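Section 4: Setting up the tray bench

This part assumes you have finished Section 3, that both arms are bolted down, and that you have found the 4 mm hex key again. If either arm still wobbles when you lean on it, go back. Everything after this point assumes a bench that stays where you left it.

For anyone who skipped the introduction: the whole rig is Pravo. The left arm is Filip and the right arm is Witby. The names are in the config files, on the power switches and in most of the swearing, so it's easier to learn them now than to argue for "Arm A". Left and right always mean as seen by the head camera, including when you are standing on the far side of the bench and it feels wrong.

4.1 Laying the cloth

1. Switch off both arms at the wall. The software stop is a polite request and the wall switch is an order.

2. Spread the blue cloth over the bench and smooth it out from the centre. A few creases are fine. A ridge tall enough to tip a tray is not.

3. Tuck the front edge under the bench top and clamp it. Use the two flat clamps from the drawer. The big orange ones look more convincing and will meet an elbow joint sooner or later.

4. Check that nothing is hiding under the cloth. We once spent an evening recalibrating Witby's height before finding a washer.

Note: The cloth is there to be a dull, even colour. If you swap it for something with a pattern, the box detector will develop opinions about the pattern. Matte fabric only, and please don't iron it on the bench.

4.2 Placing the trays

5. Put the cardboard tray on the left and the white plastic tray on the right, sides touching. They are different sizes and the front edges won't line up. Leave them that way.

6. Press down on the corners of each tray. If the cardboard one rocks, it has been sat on, and you want a fresh one from the shelf above the laminator.

7. Leave clear cloth between the cardboard tray and Filip. In single-arm jobs he parks out there and needs somewhere to point.

8. Look at the live camera view and confirm you can see the floor of both trays. The white one is shiny and will throw a bit of glare back at you. Turn off the lamp over the bench before you start touching the camera exposure, which took Urszula Marciniak most of June to get right and which she would like left alone.

Caution: Do not tape the trays down. A loose tray slides when an arm pushes on it. A taped tray stays put, and then something more expensive has to give.

4.3 Loading the boxes

9. Use the black boxes, lettering up, labels toward the front of the bench. Empty ones are good for practice. Full ones are good for finding out how well you did the grip setting in Section 3.

10. Start with every box in the same tray. Leave a finger's width between them for the first few runs. Later on you can push two together and see how Witby copes with neighbours, but get one easy pick behind you first.

11. Keep boxes out of the rear corners of the white tray until you've done the reach check below. A wrist is a good deal fatter than the fingers on the end of it, and the planner knows this only if you told it.

4.4 Dressing Witby's cables

12. Run the cable along the arm and tie it with the white cable ties. Snug, then one click back.

13. Leave a loop of slack where the thin cable crosses the wrist housing. Turn the wrist by hand through its whole range and watch the loop. If it goes straight at any point, you need more of it.

14. Trim the tails of the ties flush. You will skip this step, and then you will reach past the arm in short sleeves.

Caution: Never power up with a hand inside the trays. Witby homes the moment he gets current, and he homes through the place where your hand is.

4.5 Reach check

15. Move both arms to park by hand, power up, and wait for the steady tone.

16. Set the speed limit to 17 per cent. The default is 100, for reasons that made sense to someone.

17. Jog Witby over the white tray, then across the seam until his open gripper is over the cardboard tray. Stop there. The palm and the lattice finger should both clear the tray walls with room to spare.

18. Read the wrist encoder. A value near 2,400 is what we get on the Coltimham bench. Yours will differ, so write it on the sheet taped inside the cupboard door and compare against that from now on. If it drifts, the mount bolts are loose - check them before you blame the encoder.

19. If the pose looks right, save it as HOVER_LEFT. Bring the arm home and call it up again from the menu. Do this a few times, with one hand near the stop button and the other in your pocket.

Note: Error 599 at this point means the gripper thinks it is holding something. Look before you clear it. Usually it's wrong and the fingers are wide open over nothing, in which case redo the zero from Section 3. Now and then there is a box in there and you are about to drop it.

With HOVER_LEFT saved you can go on to Section 5, which covers the first full transfer. Leave Filip parked for all of it; he gets his turn in Section 7, once you trust the two of them over the same bench.

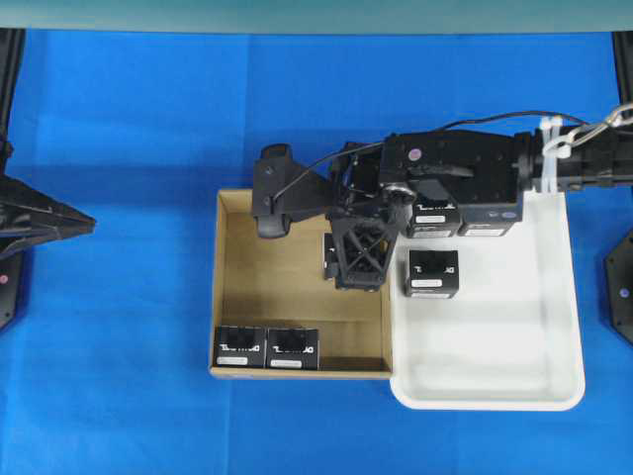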